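Resent demo and rehearsal recordings, data card

Version 4
Last updated April 19, 2021
Maintained by Youssra Ghoneim

Summary

This archive holds the rehearsal and demo recordings of the band Resent, made between the first practice-room sessions and the mixing of the album Umby. It contains 655 audio files and one index file. The released album tracks are not included. Neither are the stems, which stay with the label, Joltden.

Most of the material is rough. Levels jump between takes, several songs stop halfway, and a few files are mostly talking between attempts.

Contents

audio/ – the recordings, one folder per session
index.csv – one row per file
notes/ – scans of set lists and lyric drafts, where they survive
CHANGES.txt – edits to the index since version 1

The total running time is 1,824 minutes. Files are 24-bit WAV at 48 kHz, except for the cassette transfers, which were captured at 96 kHz and left at that rate.

Index fields

file_id: session number, underscore, take number
title: working title as spoken or written at the session
final_title: album title, blank if the song was dropped
source: cassette, minidisc, phone or desk
lineup: initials of the players heard
complete: y or n
remarks: free text

Working titles changed often. "Slow One" refers to two different songs, one before the second drummer joined and one after. Use final_title to follow a song across sessions. Where final_title is blank, match by ear and do not trust the working title.

Sources

The cassettes were recorded on a four-track with the mixer running into tracks 1 and 2. Speed was corrected by tuning to the bass, which was the only instrument tuned to a reference at every session. Seven cassettes had print-through loud enough to hear before the first note. It has been left in.

Desk recordings come from Ruiz-Ortega, the studio where the album was tracked. These are rough stereo mixes made at the end of each day, so the vocals sit louder than on the record. Phone recordings are mono and clip on most choruses.
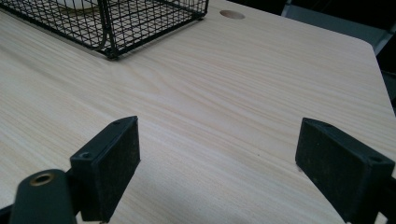

Why do some takes have the same title and length but different file IDs?

They are copies of one performance from two sources, usually the desk and a phone. The remarks field gives the matching ID. Both are kept, as the phone copy often starts earlier and catches the count-in.

Processing

Transfers were trimmed at the head and tail and given a short fade. No noise reduction, equalization or limiting was applied. Channels were swapped on session 31 to match the other desk recordings – see CHANGES.txt.

Known problems

Session 12 has no lineup data.
Session 19 drops out on the left channel in the last two takes.
The minidisc dates are wrong. The recorder clock reset to January each time the battery was removed, so sessions are ordered by disc label.
Some lyric drafts in notes/ belong to songs that were never recorded.

Use

Listening and research copies are free on request. Broadcast, sampling and re-release need written permission from the band and from Joltden. Credit the archive as "Resent demo and rehearsal recordings, version 4" and give the file_id for any take discussed.

Corrections to titles and lineups should be sent to Youssra Ghoneim with the file_id and a time in minutes and seconds.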